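How to clean and re-oil a pale wooden table without buying half the store

I've read a lot of advice on pale wood tables and most of it ends with a link to a product. I've tried plenty of those products. Mirta Bustos gave me a bottle of Clollero wood milk years ago and I used all of it, and the table looked the way it would have looked if I'd wiped it with a wet rag. So take what follows as the stuff that survived.

What you need

Dish soap, warm water, two cotton rags, a dry towel, 220 grit sandpaper, and a plain hardwax oil. Skip anything that promises to "feed" the wood. It's a board. It isn't hungry.

Step 1. Find out what finish you have

Put a drop of water on an out-of-the-way spot and leave it for 4 minutes. If it beads up, the finish is probably fine and all you need is step 2. If it soaks in and leaves a dark spot, keep going. If the table has a thick clear coat, like most of the Javstead ones, stop reading after step 2. Oil can't get through that and will sit on top being sticky.

Step 2. Wash it

A few drops of soap in the water, rag wrung out hard. Wipe with the grain, rinse the rag, wipe again, dry with the towel. Vinegar gets recommended everywhere and I don't see why. It dulled mine.

Step 3. Sand lightly

Wait overnight first. I start on Friday evening with the wash and sand in the morning. Fold the paper in thirds, go with the grain, light pressure, the whole top and never just the stain. Efe Nwachukwu spot-sanded a cup ring and now has a pale dish where the ring was. If your top is veneer, I wouldn't sand at all.

Watch the direction. On a flat-sawn board the lines run straight for a while and then loop around in long ovals.
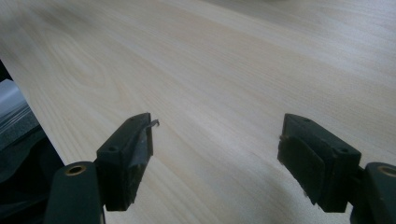

Don't try to follow the loops with the paper. Keep to the length of the board and let the curves look after themselves. I once spent 40 minutes chasing them and all I got was cross-scratches that showed up as soon as the oil went on.

Step 4. Oil

Thin. Thinner than the can says - the can is selling oil. Rub in a small amount, wait 10 minutes, then wipe off everything that will come off. Check against a low light for shiny patches and wipe those too. Leave it overnight and do one more coat if it still looks patchy. I've never seen a third coat do anything.

Lay the oily rags out flat outdoors to dry. They can catch fire in a heap, and that warning I do believe.

Give it a week before you put anything hot or wet on it.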